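Curtain, table, shadow

Posted in: Workroom notes

The white table went in at the start of November and the curtain behind it a week later. I had planned on doing both in one go, but the first length of fabric came back from the hem with the heading on the wrong edge, and Fulgencio Escobar, who had lent me his machine, wanted it back before I could redo it.

The fabric is a pale gray-white, sold by Kukside under the shade name Toledo. I ordered two panels instead of one wide one. A single panel would have needed a join down the middle anyway, and an overlap hides its own edge if the light comes from the front. The overlap is 6 inches. I tried less and it opened when the door was pulled shut.

Wrinkles are the remaining problem. The fabric ships folded, and the fold lines survive hanging. Steam took out the horizontal ones on the first pass. The long vertical crease by the overlap has been steamed twice and is still there. Ironing it flat on the board would mean taking 36 hooks out and putting them back, so it stays until the next wash.
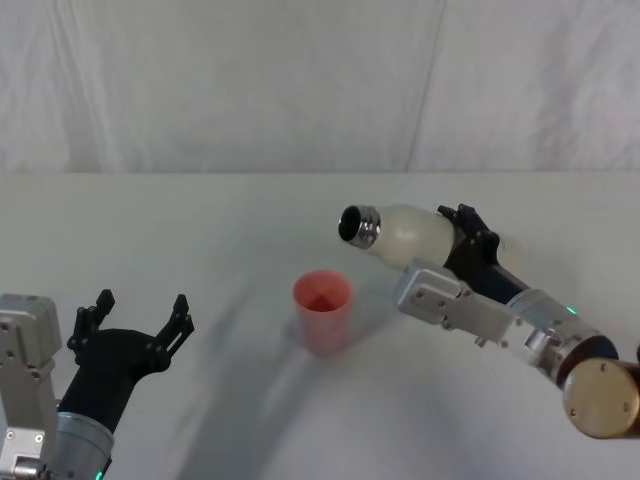

The top is matte, and I would choose matte again. The previous table was gloss and returned every lamp as a hot spot, which made it tiring to work at after dark. The matte surface gives soft gray shadows with no hard edge. They are broad and they do move with the lamp, so anything pale and small gets set down away from them. Cleaning is slower. A damp cloth followed by a dry one works; the spray cleaner I had left over (Prutadik) dried to a faint film and had to be rinsed off.

For light I settled on one Clastavix panel at 80 percent. Full output flattened the curtain folds completely and made the line where the table meets the fabric hard to find. I like being able to see that line. It runs straight across, and when the table has been bumped out of square it shows up there first.

I compared notes with Fulgencio on color temperature. He keeps his shop at 3000 K and says everything else looks like a dentist's. I tried it for an evening and the curtain went cream while the table stayed white, so I put it back to the cooler setting.

Still to do: a weighted tape in the bottom hem, felt under the two back legs, and a second pass with the steamer along the top edge. The tape is ordered. The felt I have somewhere.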